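Teaching a rover to follow a curb by driving it myself, am I doing this wrong?

Posted 13 December 2022 by slabrunner

Okay so I finally got my Groder out on the big concrete walk and I've been driving it by remote so it can learn the route from me. The plan is simple: I drive, it records my steering along with the camera, then I train on all of it and let it try on its own. I've got 44 runs so far, all straight down the pavement with the curb on the right.
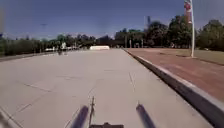
My trouble is that on its own it does great for a while and then starts drifting toward the curb, and once it's close it just keeps going! It never turns back. I grab the remote every time. Do I need more runs, or better ones? I was thinking of pushing on to 3000 short clips and seeing if that fixes it.

durna_dad wrote:
More of the same won't help you much. You drive too well. If every run is down the middle, the poor thing has never seen what you do when you're near the curb. Go put it in a bad spot on purpose, THEN start recording and steer it back out. I did 40 of those with my Durna and it was like a different machine.

pipwheel wrote:
I kinda disagree with the dad. I tried that and mine picked up a wobble, because I'd left recording on while I drove into the bad spots (my own fault, I know). I'd look at the joystick lag first. If the picture comes in late, your steering is paired with the wrong view and it learns to turn late.

slabrunner wrote:
Huh, I hadn't even thought about lag. I'm using the stock Khoo radio and it does feel a bit mushy. The joint lines are what I steer by, I just try to keep the long one between the posts.
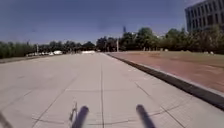 Lined up on the middle joint, curb over on the right.

durna_dad wrote:
See, that's what I mean, dead straight. Nice driving, lousy lesson! Start it angled at the curb, a couple of feet off, and go slow.

pipwheel wrote:
Fine, do both. But fix the lag before you record anything else or you'll be throwing it all out. Ask me how I spent July.

slabrunner wrote:
Ha, okay. Lag first, then the crooked starts. I'll keep the old runs in a separate folder for now.

Comments (3)

mossy_gear: Same drift with the Ondotlow kit. Driving the route in the other direction helped mine, so the curb was on the left for half the runs.

tinbucket: Do you slow down for people or just stop? Mine learned to stop and then wouldn't start again. Had to record a bunch of starts from standing still.

rollbar9: I still say a painted line and a cheap sensor would do this job in an afternoon, but you all have fun.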